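Staging a play with a cast of one and toy props

trutach63
Our group is doing Funmilayo Babalola's one-act "Dinovholm" in February. The script runs 63 pages, and she wrote it for one actor and a table of small objects that stand in for the townspeople. Has anyone here staged it? I can't work out whether the objects need to match the stage directions. She asks for "a widow, a clerk and a pig." We have what we have.

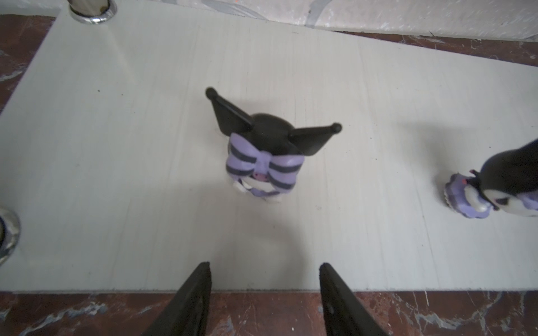 Kuromi, up for the widow

galden_rep
I saw it at the Sirko in 2000. They used kitchen things, mostly spoons. The clerk was a salt shaker. It worked fine from row C, but people in the balcony complained they couldn't follow the second half.

Marlow K
I disagree with using toys at all. The text is about a town losing its court records. A cartoon character gets a laugh on the first entrance and you never get the room back.

trutach63
The first entrance is supposed to get a laugh. Page 4, "they laugh, then they don't."

Marlow K
That's the actor laughing. Read it again.

galden_rep
It's been argued both ways. My copy has "he laughs," so there must be two versions. Check which one your license covers before you print programs.

trutach63
Mine says "they." I'll write to the agent. For the pig I'm less worried, it only has the one speech.

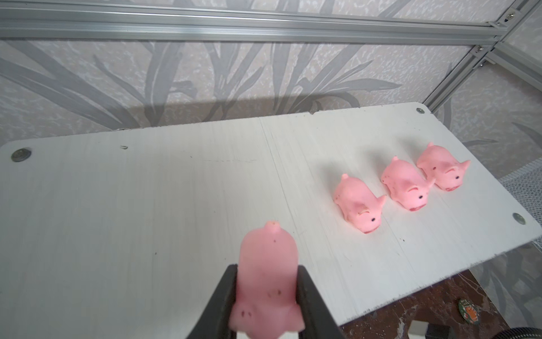

Re: Which version of the script?

oldprompter
There are two. The first was set in 1661 and the later one has no date in it. The dated one has the longer clerk speech. If yours opens with the bell, it's the later one.

trutach63
Opens with the bell. Thanks. Still going with toys.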